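Norbert Koubek
Thread, 5 June 2026

1/ I've had the Varnusel two-arm kit on trial in our workshop and then in my own living room. A few people asked whether it's worth the money for laundry work. Long thread, with the dull parts left in.

2/ What you get: two arms, two grippers, a head camera, a power box, a tablet with the Varnusel software. The mobile base is extra. The trial box also had a spare set of fingers and a bag of screws with no labels.

3/ Setup took me one long evening. The arms bolt on fine. The cable routing at the wrist is fussy, and the manual shows an older wrist than the one I received. I emailed support and Kam-wah Wei sent me the right pages the next morning.

4/ Calibration is a separate job. You do the head camera first, then each gripper. If you bump the head mount afterward, you do it all again. I bumped it twice.

5/ The task I care about is folded clothes: pick up a folded item from a soft surface, carry it, and put it down still folded. My sister runs a small kit-washing service for local sports clubs, and that step eats her afternoons.

6/ Table results first. On a hard table the kit is good. I ran 100 picks with T-shirts and towels and logged 16 failures, most of them on thin shirts where the fingers only took the top layer.

7/ Then I moved to the sofa, which is a harder test. Cushions give when you push on them, so the height the software expects is never quite the height you have.
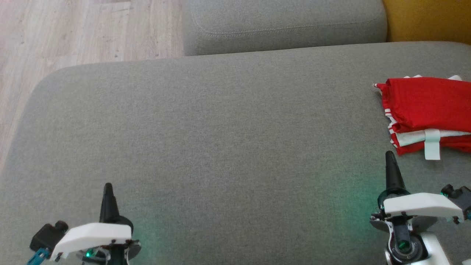
8/ The fingers are narrow at the tip, and I like that for clothes. They can work under a folded edge without plowing into the stack. The wide fingers on the Kratochvíl gripper I tried in the winter pushed everything along in front of them.

9/ Approach angle matters more than speed. Coming in low and flat along the cushion works best. Straight down usually ends with a pinch of the top layer and a ruined fold.

10/ Approach speed is set on a slider from 0 to 200 in the software. No units. I asked. Support says it is a percentage of the default, so 100 is normal. I ended up well below that for anything on upholstery.

11/ Sofa results: 137 picks, and I'm not going to give a success rate yet. I changed the settings too many times along the way for one number to mean anything. I'll do a clean run with fixed settings and post it.

12/ What went wrong most often: letting go. The pick was fine, the carry was fine, then one finger held on to a seam and dragged the top layer when the arm backed off. Opening the gripper wider before retreating helped. It should be the default.

13/ Colors and patterns. Stripes gave it no trouble. Gray on gray did. A gray sweatshirt on a gray cushion was missed outright several times, with the software telling me there was nothing to pick up. Brighter room light fixed some of those.

14/ Noise: a low whine from the wrists when holding still. You can talk over it. The dog left the room anyway.

15/ The status lights at the grippers are green when an arm is ready. They're brighter than they need to be, and I couldn't find a dimmer setting. In the evening they tint the fabric nearby, and I wondered if that would bother the cameras. I saw no difference in the logs.

16/ Software: teaching a motion by hand is easy, and the replay is smooth. Saving is bad. It asks for a name every time, and if you cancel, the recording is gone. I lost a good one that way.

17/ Compared with the Flurkwood kit, which I used for a month: Flurkwood has better documentation and a stiffer frame. Varnusel has better fingers and quicker support. For boxes I'd take Flurkwood. For cloth I'd take this one.

18/ A reader asked about the Hellness add-on for folding. I haven't tried it. It needs the mobile base, and I don't have one.

19/ Would I buy it for my sister's laundry? Not for sofas or soft bins at this point. For a table next to the dryer, yes, with someone in the room to sort out the misses.

20/ The trial unit goes back at the end of June. If there's a garment or a surface you want tested before then, reply to this post. Socks are already on the list.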